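Robot Software in Practice
Handout 4: From what the head camera sees to where the hands go
Course leader: Sharon Chege. Lab sessions: Tipene Tuhiwai and Lech Żak.

Welcome back, everyone, and thank you for the very thoughtful questions after the last handout. Several of you asked why we spend so long on perception when the arms are clearly the fun part, and I do understand the feeling! I started out as an arms person myself. But most of the trouble you bring to the Carkcombe help desk as "the arm went to the wrong place" starts well before any joint moves, so please bear with me for one more week.

1. Frames, and why we keep drawing them

By now you have met the three frames we use in all the exercises: the floor frame, the base frame and the head frame. The floor frame stays put. The base frame travels with the robot, and the head frame sits on top of it and moves whenever the neck does. A point found in the head camera means very little until you have carried it back down through the neck and the base to the floor. If you carry it with an old neck angle, you get a perfectly tidy answer in the wrong spot.

So the rule for all coursework is that every image is stored with the neck angles from the same moment. Our recorder, Galeck, does this for you as long as both streams share a clock. Please check the clock first. Witold Szewczyk lost an entire morning to this in July, and he wrote half of Galeck.

2. Finding the work area

We mark work areas with yellow tape, on tables and on the floor alike. It is cheap, you can move it in a minute, and its colour is easy to pick out. The usual first attempt is a plain colour threshold followed by line fitting, and on a dull surface that will carry you a surprisingly long way.

Shiny metal is another matter, and I would like you all to try it before you write your planners. 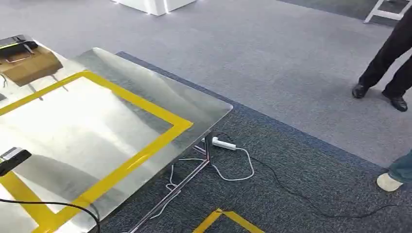 A reflection has no respect for your depth estimate. If you ask a stereo matcher how far away a polished surface is, it may well give you the distance to the ceiling lights instead, going down, as though there were a pit in the middle of the table. A planner that believes in the pit will cheerfully send a hand into it. In Binska, our perception package, we get round this in two steps. First we fit a plane using only points on or near the tape, where the surface is dull enough to trust. Then we throw away any depth reading inside the outline that falls below that plane.

You will need to choose how far below counts as "below". Set it too tight and you lose the thin edges of real objects; too loose and the pit comes back. Try a few values on your own recordings and write down what you see, including the bad ones. Lech marks this part and he is very fond of a bad result that has been properly looked into.

Two smaller points while we are here. Tape lines often run out of view, so do not write code that insists on four corners. Binska accepts one corner and two directions, and marks the remaining sides as unknown. And cables look a great deal like dark edges to a line fitter, so filter by colour before you fit, not afterwards.

3. People in view

The head camera points down for much of the work, so what it gets of a person is very often a pair of shoes and some trouser leg. A detector trained on whole figures can miss that altogether. Zdzisław Czerwiński will give a proper talk on this later in the term, but for now please use the lower-body model in the course folder and treat anything it reports as a keep-out region, with a margin round it. Do not let the planner bargain with that margin, however clever your cost function is. The model is a help to the planner and does not replace the stop button, which one member of your pair must have in hand whenever the motors are on.

4. Planning over shelves and crates

The shelf exercise uses Zieliński, our task planner. You describe each place where a crate may live as a slot, with a parent (a shelf board, the floor, or another crate) and a pose relative to that parent. Stacked crates are where people come unstuck. If the lower crate is the parent of the upper one, moving the lower one moves both in your model, and the planner needs to know whether that is allowed. In our exercise it is not: the top crate comes off first.

Shelves on casters need a little extra care as well. Store the shelf pose as something measured at the start of each run, never as a constant in your settings file, and measure it again after any contact. The floor tape tells you where a shelf is meant to be parked. Where it really is should come from the uprights.

Slots that are partly hidden should be entered as unknown. An unknown slot is neither free nor full, and Zieliński will ask for another look before it uses one, provided you have left the look-again action switched on.
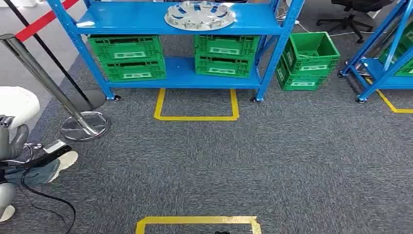
5. What to hand in

Please work in pairs, as before, and hand in one folder per pair containing the following:

Your tape-finding code, with a short note on the depth cut-off you chose and what happened at the values you rejected.

One Galeck recording with the neck angles included, turning the head slowly through 90 degrees with the base standing still. Plot one tape corner in the floor frame over the whole turn. It ought to stay in one place, and if it wanders, tell us which way and what you think the cause is.

Your slot list for the shelf exercise, with parents, and the plan Zieliński made from it. Include any plans that failed.

A page or so on anything that puzzled you. We do read these, and a good part of section 2 grew out of last year's pages.

If Galeck refuses to open a recording, the cause is nearly always a missing neck stream, so look there before writing to Tipene. He is happy to help with anything else - bring the recording with you and the settings file you used to make it.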